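In Praise of the Dull Gripper

I have now spent the better part of a winter comparing grippers, and I would like to say a word for the boring ones.

The accepted way to compare grippers is to read the numbers on the sheet that comes with them. Payload, stroke, closing force, repeatability to a fraction of a millimetre that I couldn't find with a torch. We did this at Rurton like everybody else. We made a spreadsheet. It had 13 columns, and by the end of the first week we had a clear winner, which was the one that later couldn't pick up a teaspoon.

The teaspoon matters to me because I have to live with the people who use teaspoons. Our customers are not car plants. They run canteens, small hotels, a garden centre outside Kerkstead, and they want a thing moved from one surface to another without drama. Drama is where closing force goes when it has no proper job. I have seen a very well specified pair of fingers take hold of a yoghurt pot, and I have seen the wall afterwards.

So in July we put the spreadsheet away and started doing the work by hand. I mean that quite literally. You take the gripper off the arm, or you buy the sort that never had an arm, and you hold it in your fist and try to do the job yourself. Squeeze, lift, put down. It's the quickest way I know to learn to dislike a piece of equipment. On an arm, a bad finger is a planning problem, or a calibration problem, or something for the Thursday meeting. In your own hand it is plainly a bad finger, and you know it before you've finished your tea.

Refilwe Sithole was against this at first. Her objection was that people cheat. A person with a poor tool will tilt the wrist, come in from the side, nudge the object against something handy, and get the job done out of sheer pride, and then tick the box marked success. She was right, and I've come round to thinking the cheating is the most useful part. If you need three small acts of cunning to lift a cup, write down the cunning. That is what your controller will have to learn, or what your customer will have to do without.

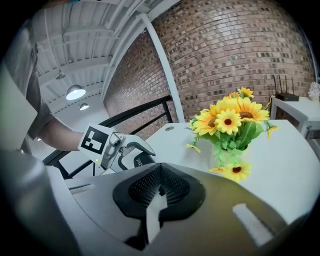
The first thing the hand finds out is shape. I had assumed we would spend our time arguing about motors, and instead we argued about fingertips. A hook at the end of a finger is a wonderful thing on a handle and a menace among leaves. A flat strip is kind to a flower stem, slides politely off anything round, and then looks at you as if you had let it down. We tried the Plaseo fingers, which are soft and forgiving and come back from every job slightly dirtier than I'd like, and the Ametepe set, which are stiff and exact and have never forgiven anybody. I wanted the Ametepe to win. They close with a lovely click.

They didn't win. Over 936 attempts on household objects, the Plaseo fingers dropped fewer things, bruised fewer things and were rude to fewer things. They also looked worse doing it, and I noticed how much that counted against them in the room. A soft finger folds round an object in a slovenly sort of way. A stiff one meets it square. We all marked the stiff one up for neatness until Refilwe pointed out that neatness wasn't on the form.

The second thing the hand finds out is cameras, or more exactly where the camera ought not to be. Every maker will tell you how much theirs can see. A wide lens on the wrist sees the table, the wall, the ceiling, your colleague's elbow and very possibly your colleague's lunch, and I have sat through talks in which this was offered as a virtue. What I want to know is whether it can see the bit between the fingers at the moment they close. A surprising number can't, as that is exactly where the gripper is. One of ours had a view of the whole room and a blind spot the size of a plum just where the plum would be.

You can fix this with a second camera, and then you have two cameras, two cables and a disagreement. I'm not against it. I only ask that the price of the disagreement go on the quotation.

As for controllers, I will be brief, having been long about them elsewhere and received letters. We ran each candidate on the same arm, with the same fingers, doing the same dull set of lifts, 100 apiece. The differences were smaller than the differences between two people setting up the table in the morning. Somebody puts the vase a hand's width further back and your leading controller is suddenly third. I don't say controllers don't matter. I say that if you have money for either a cleverer controller or a better fingertip, and you move crockery for a living, buy the fingertip and spend the change on crockery.

There is a case against all this, and Refilwe makes it better than I do. A hand is a very good robot. It feels slip before slip happens, it has a lifetime of practice, and it has somebody behind it who wants to go home. A gripper that does well in the fist may be hopeless on the end of a motor with no such ambitions. Our own log has 3507 entries in it, hand and arm together, and there are finger designs in there that swapped places entirely when they went from one to the other. The fist test throws out the bad ones. It doesn't pick the good one, and I was slow to admit that, having told several customers otherwise.

Still, throwing out the bad ones is most of what I'm paid for. The spreadsheet would have sent that first winner to Kerkstead in a nice foam case, and I'd have had to drive over and look at the teaspoons.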